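Last revised 19th May. Replaces the sheet packed with earlier Harero orders. Questions on trade accounts are answered separately by the Undano office in Randotus.

# Harero large-repeat wallcovering: questions and answers

## Ordering and measuring

**What width is a Harero panel?**
The trimmed width is 1,298 mm. The untrimmed sheet is wider by the overlap on one side only, which is marked on the back with a printed line. Use the trimmed width for all calculations.

**How do I work out how many panels I need?**
Measure each wall at its widest point, divide by the trimmed width and round up. Do this wall by wall. Adding the walls together and dividing once gives too low a figure, as offcuts from one wall seldom match the pattern position needed on the next.

**Do I deduct doors and windows?**
No. The pattern has to line up on both sides of the opening, and the strip above a door is cut from a full panel.

**Can I order a single replacement panel later?**
Yes, if you can give the batch code. It is printed on the end label and again on the back of each panel at the foot. Panels from a different batch may differ slightly in ground colour. The difference is more obvious on pale grounds.

**How long does an order take?**
Stock designs are sent within 8 working days. Designs printed to your own height take longer and cannot be returned unless faulty.

## Surface and paste

**Which surfaces are suitable?**
Sound plaster, lining paper, sealed board and primed metal sheet. Gloss paint must be keyed with fine abrasive paper and washed down. Textured coatings show through and should be skimmed first.

**Is Testa paste required?**
Testa is the paste we test with. Any ready-mixed paste for non-woven coverings should hold, but our guarantee on seams applies only where Testa was used. One tub size is sold. Do not thin it.

**Do I paste the wall or the panel?**
The wall. Paste slightly more than one panel width at a time, and brush into corners and along the skirting.

**The seams opened after a few days. What went wrong?**
Usually one of these:

- heating was turned on before the paste had set
- the wall was left unsealed and drew the water out of the paste
- the panel was stretched while being slid into place

Keep heating off for 44 hours after the last panel goes up. Open seams can be eased back with a small brush and fresh paste. Press with a felt roller and leave alone.

## Hanging

**Where do I start?**
With a mirrored design, start at the centre line of the main wall and work outwards. Mark a plumb line first. Room corners and door frames are seldom true and should not be used as a guide.

**How is the overlap cut?**
Lay the second panel 10 mm over the first, match the pattern at eye level, and cut through both layers against a steel rule. Change the blade for every seam. Remove the waste strips before the paste grips.

**What happens at an internal corner?**
Take the panel a little way round the corner, trim it, and start the next wall from a new plumb line. A small loss of pattern is unavoidable. With dark motifs on a pale ground the loss is easy to see if the cut falls across a thin stroke, so where you have a choice, shift the layout until the corner falls in open ground or in a solid leaf.

**Can the side walls use a larger scale than the back wall?**
Yes. The larger scale is listed separately and is supplied without a centre line. It is normally used where the side walls are seen at an angle. Order both scales in one batch so the ink matches.

Dark ornamental pattern on a pale ground, with a wood-grain top:
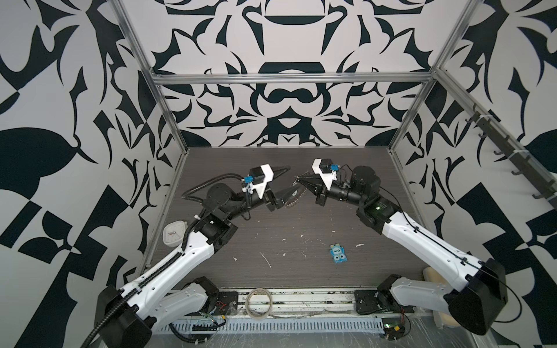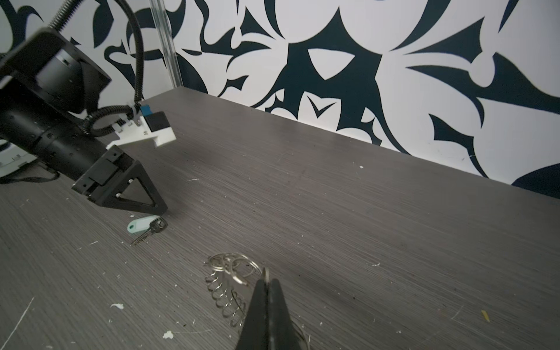
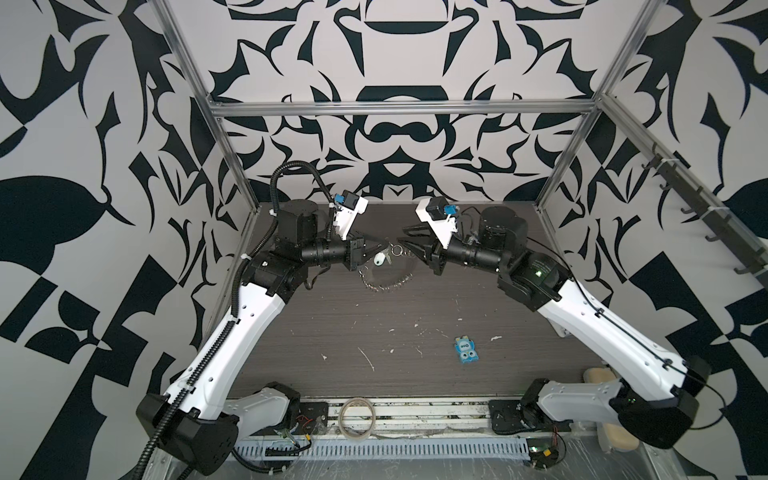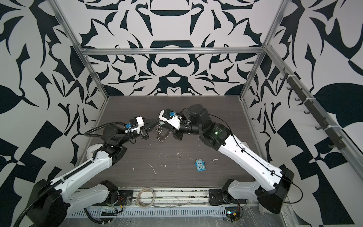
**Does the pattern have to match where the wall meets a worktop?**
No. Trim to the worktop and seal the edge with a thin line of clear decorator's sealant. If the worktop is not yet fitted, hang to below its finished height and let the top cover the raw edge.

**Can I fix rails or hooks through the covering?**
Yes, once the paste is fully set. Make a small cross cut at each fixing point, fold the flaps back and drill inside the cut. Drilling straight through the sheet can catch the fibres and pull a run.

## Care and removal

**Is it washable?**
It can be wiped with a damp cloth and mild soap. Work from the bottom up and dry with a second cloth. Solvents, bleach and abrasive pads lift the ink.

**Will the dark areas fade?**
All pigment inks fade in strong daylight. Furniture or fittings left against the wall may leave a visible outline when moved.

**How is it removed?**
Lift a lower corner and pull upwards, keeping the sheet close to the wall. It should come away dry in full lengths. Paste left behind can be softened with warm water and scraped off.

**Can unused panels be returned?**
Stock designs can be returned unopened until the end of July for orders placed this spring. Keep the end label on. Opened tubs of Testa are not accepted.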